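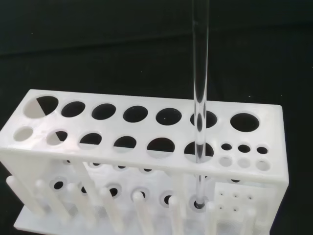 2024-03-14

The water in our house in Furusitz is brown again. It is not brown like coffee, more like weak tea with a little milk, and it comes every year when the snow goes away. The first spring I was quite afraid of it. Now I only sigh and take the big pot out from the cupboard.

For readers who live in a city I should explain that we have no town water. We have a well in the garden, eight meters deep, dug by some earlier owner. It has a concrete lid that I cannot lift alone. Most months the water is cold and clear and tastes better than anything from a bottle. In March it tastes of nails.

I have learned that the brown color can mean different things. If the water is clear when it leaves the tap and turns brown after it stands in a glass, it is often iron. If it is brown already from the tap, it can be iron too, but also humus, or old rust from the pipes, or surface water that found its way in beside the lid. I did the glass test in the kitchen for a whole week and wrote the results on the back of the calendar. Mostly it was brown from the start, and on Sunday there was also something at the bottom. 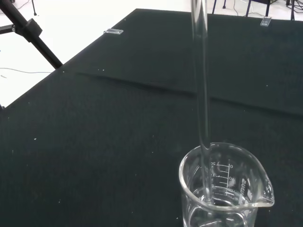 So I ordered a proper analysis. I used Stougaard, a small laboratory that takes samples by mail, and I can say that their instructions are good but very strict. You must take the strainer off the tap. You let the water run for five minutes. Then you fill the bottle and close it without touching the inside of the cap, and it has to be with them the next day. The post office in our village closes at noon, so the first bottle I filled went into the sink and I had to begin again the following morning, in pajamas and rubber boots, looking for the small pliers.

The report came as two pages with many lines. I understood maybe half of it on the first reading. Bacteria: nothing to remark. Hardness: low. Manganese: a little. Iron: 400 micrograms per liter, with a star next to it, and the star led to a note at the end which said that this may give color, taste and spots on laundry. The spots on laundry I could have told them about. I have no white towels any longer.
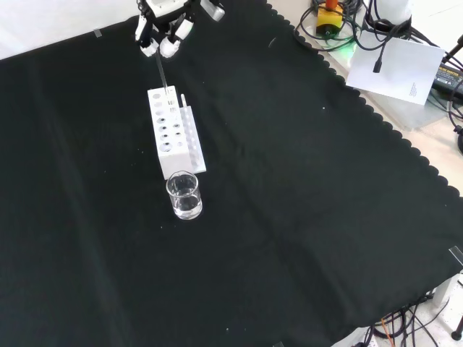
*Test tube rack on a black cloth.*

After the report I started to look at filters, and this was a mistake to do in the evening. There are so many. The neighbors on both sides have the Evik, a blue cylinder that stands beside the pressure tank and must be rinsed backward with its own water. They are satisfied, but one of them says it wakes him at night. The Wandska is smaller and costs 273 euros without the fittings, and it has a cartridge that must be changed. How often depends on the water, the seller told me, and he would not say more than that on the telephone.

My own feeling is that I should first repair the lid. There is a crack on the north side where I can put in a finger, and the ground there leans toward the well and not away from it. When it rains a lot I think everything runs straight in. A bag of cement and a few wheelbarrows of clay are cheaper than any filter, and if the iron is still high in August, I will know that it comes from below.
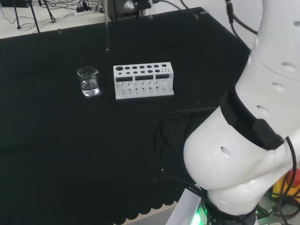
A reader wrote under my last post that clay is right but that I should dig out the old topsoil around the ring first, otherwise the water just travels under the new layer. The same reader advised me to look down with a strong lamp during rain, to see at which joint the wall is shining. I had not thought of this. It is supposed to rain on Saturday, and I have asked my brother-in-law to come and help with the lid.

Until then we carry drinking water from my sister's house in cans, and I wash only dark clothes. The tea tastes strange with her water, by the way. It is from the town and I had forgotten how much it smells of swimming pool.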